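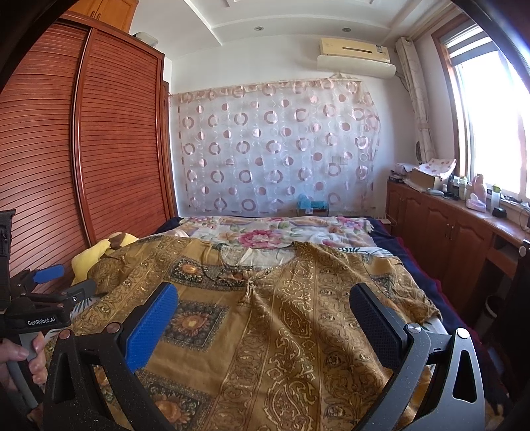
Last modified: 31/03/2020

Grulwood Fair Attendance Table (README)

What it is
A table of claimed visitor and exhibitor numbers for 361 trade fairs, one row per fair per edition, 3,008 rows in all. Claimed is the word to hold on to. Nearly every number in here was first published by the organiser of the fair it describes, and organisers have stands to sell.

Files
fairs.csv – name, city, organiser, sector
editions.csv – the main table
sources.csv – where each number came from
notes.txt – complaints, mostly mine

Columns worth a warning
visitors: Whatever the organiser called a visitor. Some count a badge once, some count it every morning it goes through the gate. Where we could tell, count_basis says "unique" or "entries". Where we couldn't, it says "unknown", and you should not average those rows with the others. People will anyway.
exhibitors: Often includes co-exhibitors sharing a stand. Henard lists them separately from its third edition on, so the apparent drop that year is a change in bookkeeping.
floor_area: Gross or net, seldom stated. I wouldn't use it.
audited: True for 117 rows. We set it only when we had the auditor's certificate in hand. A press release saying "independently verified" doesn't get you a tick.

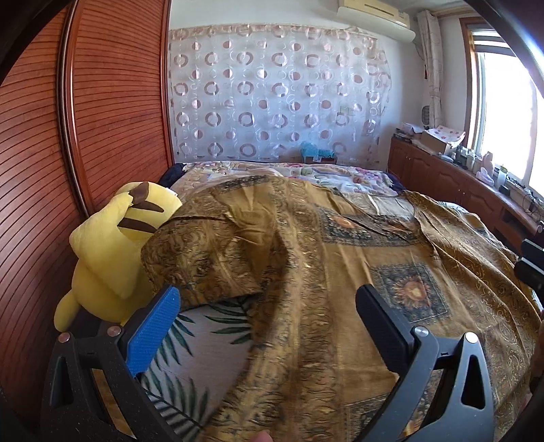 Bedroom, patterned cloth on the bed, gripper open.

Collection
Dayana Quezada and Cirilo Cuautle typed up the printed catalogues. Cyprian Kołodziej scraped the organisers' websites in January and checked them against the catalogues. When the two disagreed we kept the catalogue figure and put the web one in alt_value. The web one was usually higher.

Known problems
Eight fairs changed hands and were renamed, and the new owners now advertise the old editions as their own. We kept one fair_id through each sale. Slavica Obradović thinks Prusell should be treated as a new fair and she may be right.
Memon has no figures for its first two editions. The round numbers going about online have no source that I can find, so the cells are blank. Please don't send me the round numbers again.
Economic impact estimates are left out on purpose. I have yet to read one that showed its working.

Corrections
Send a scan or a page reference to Iraís Rosales. Corrections without a source go in notes.txt and stay there.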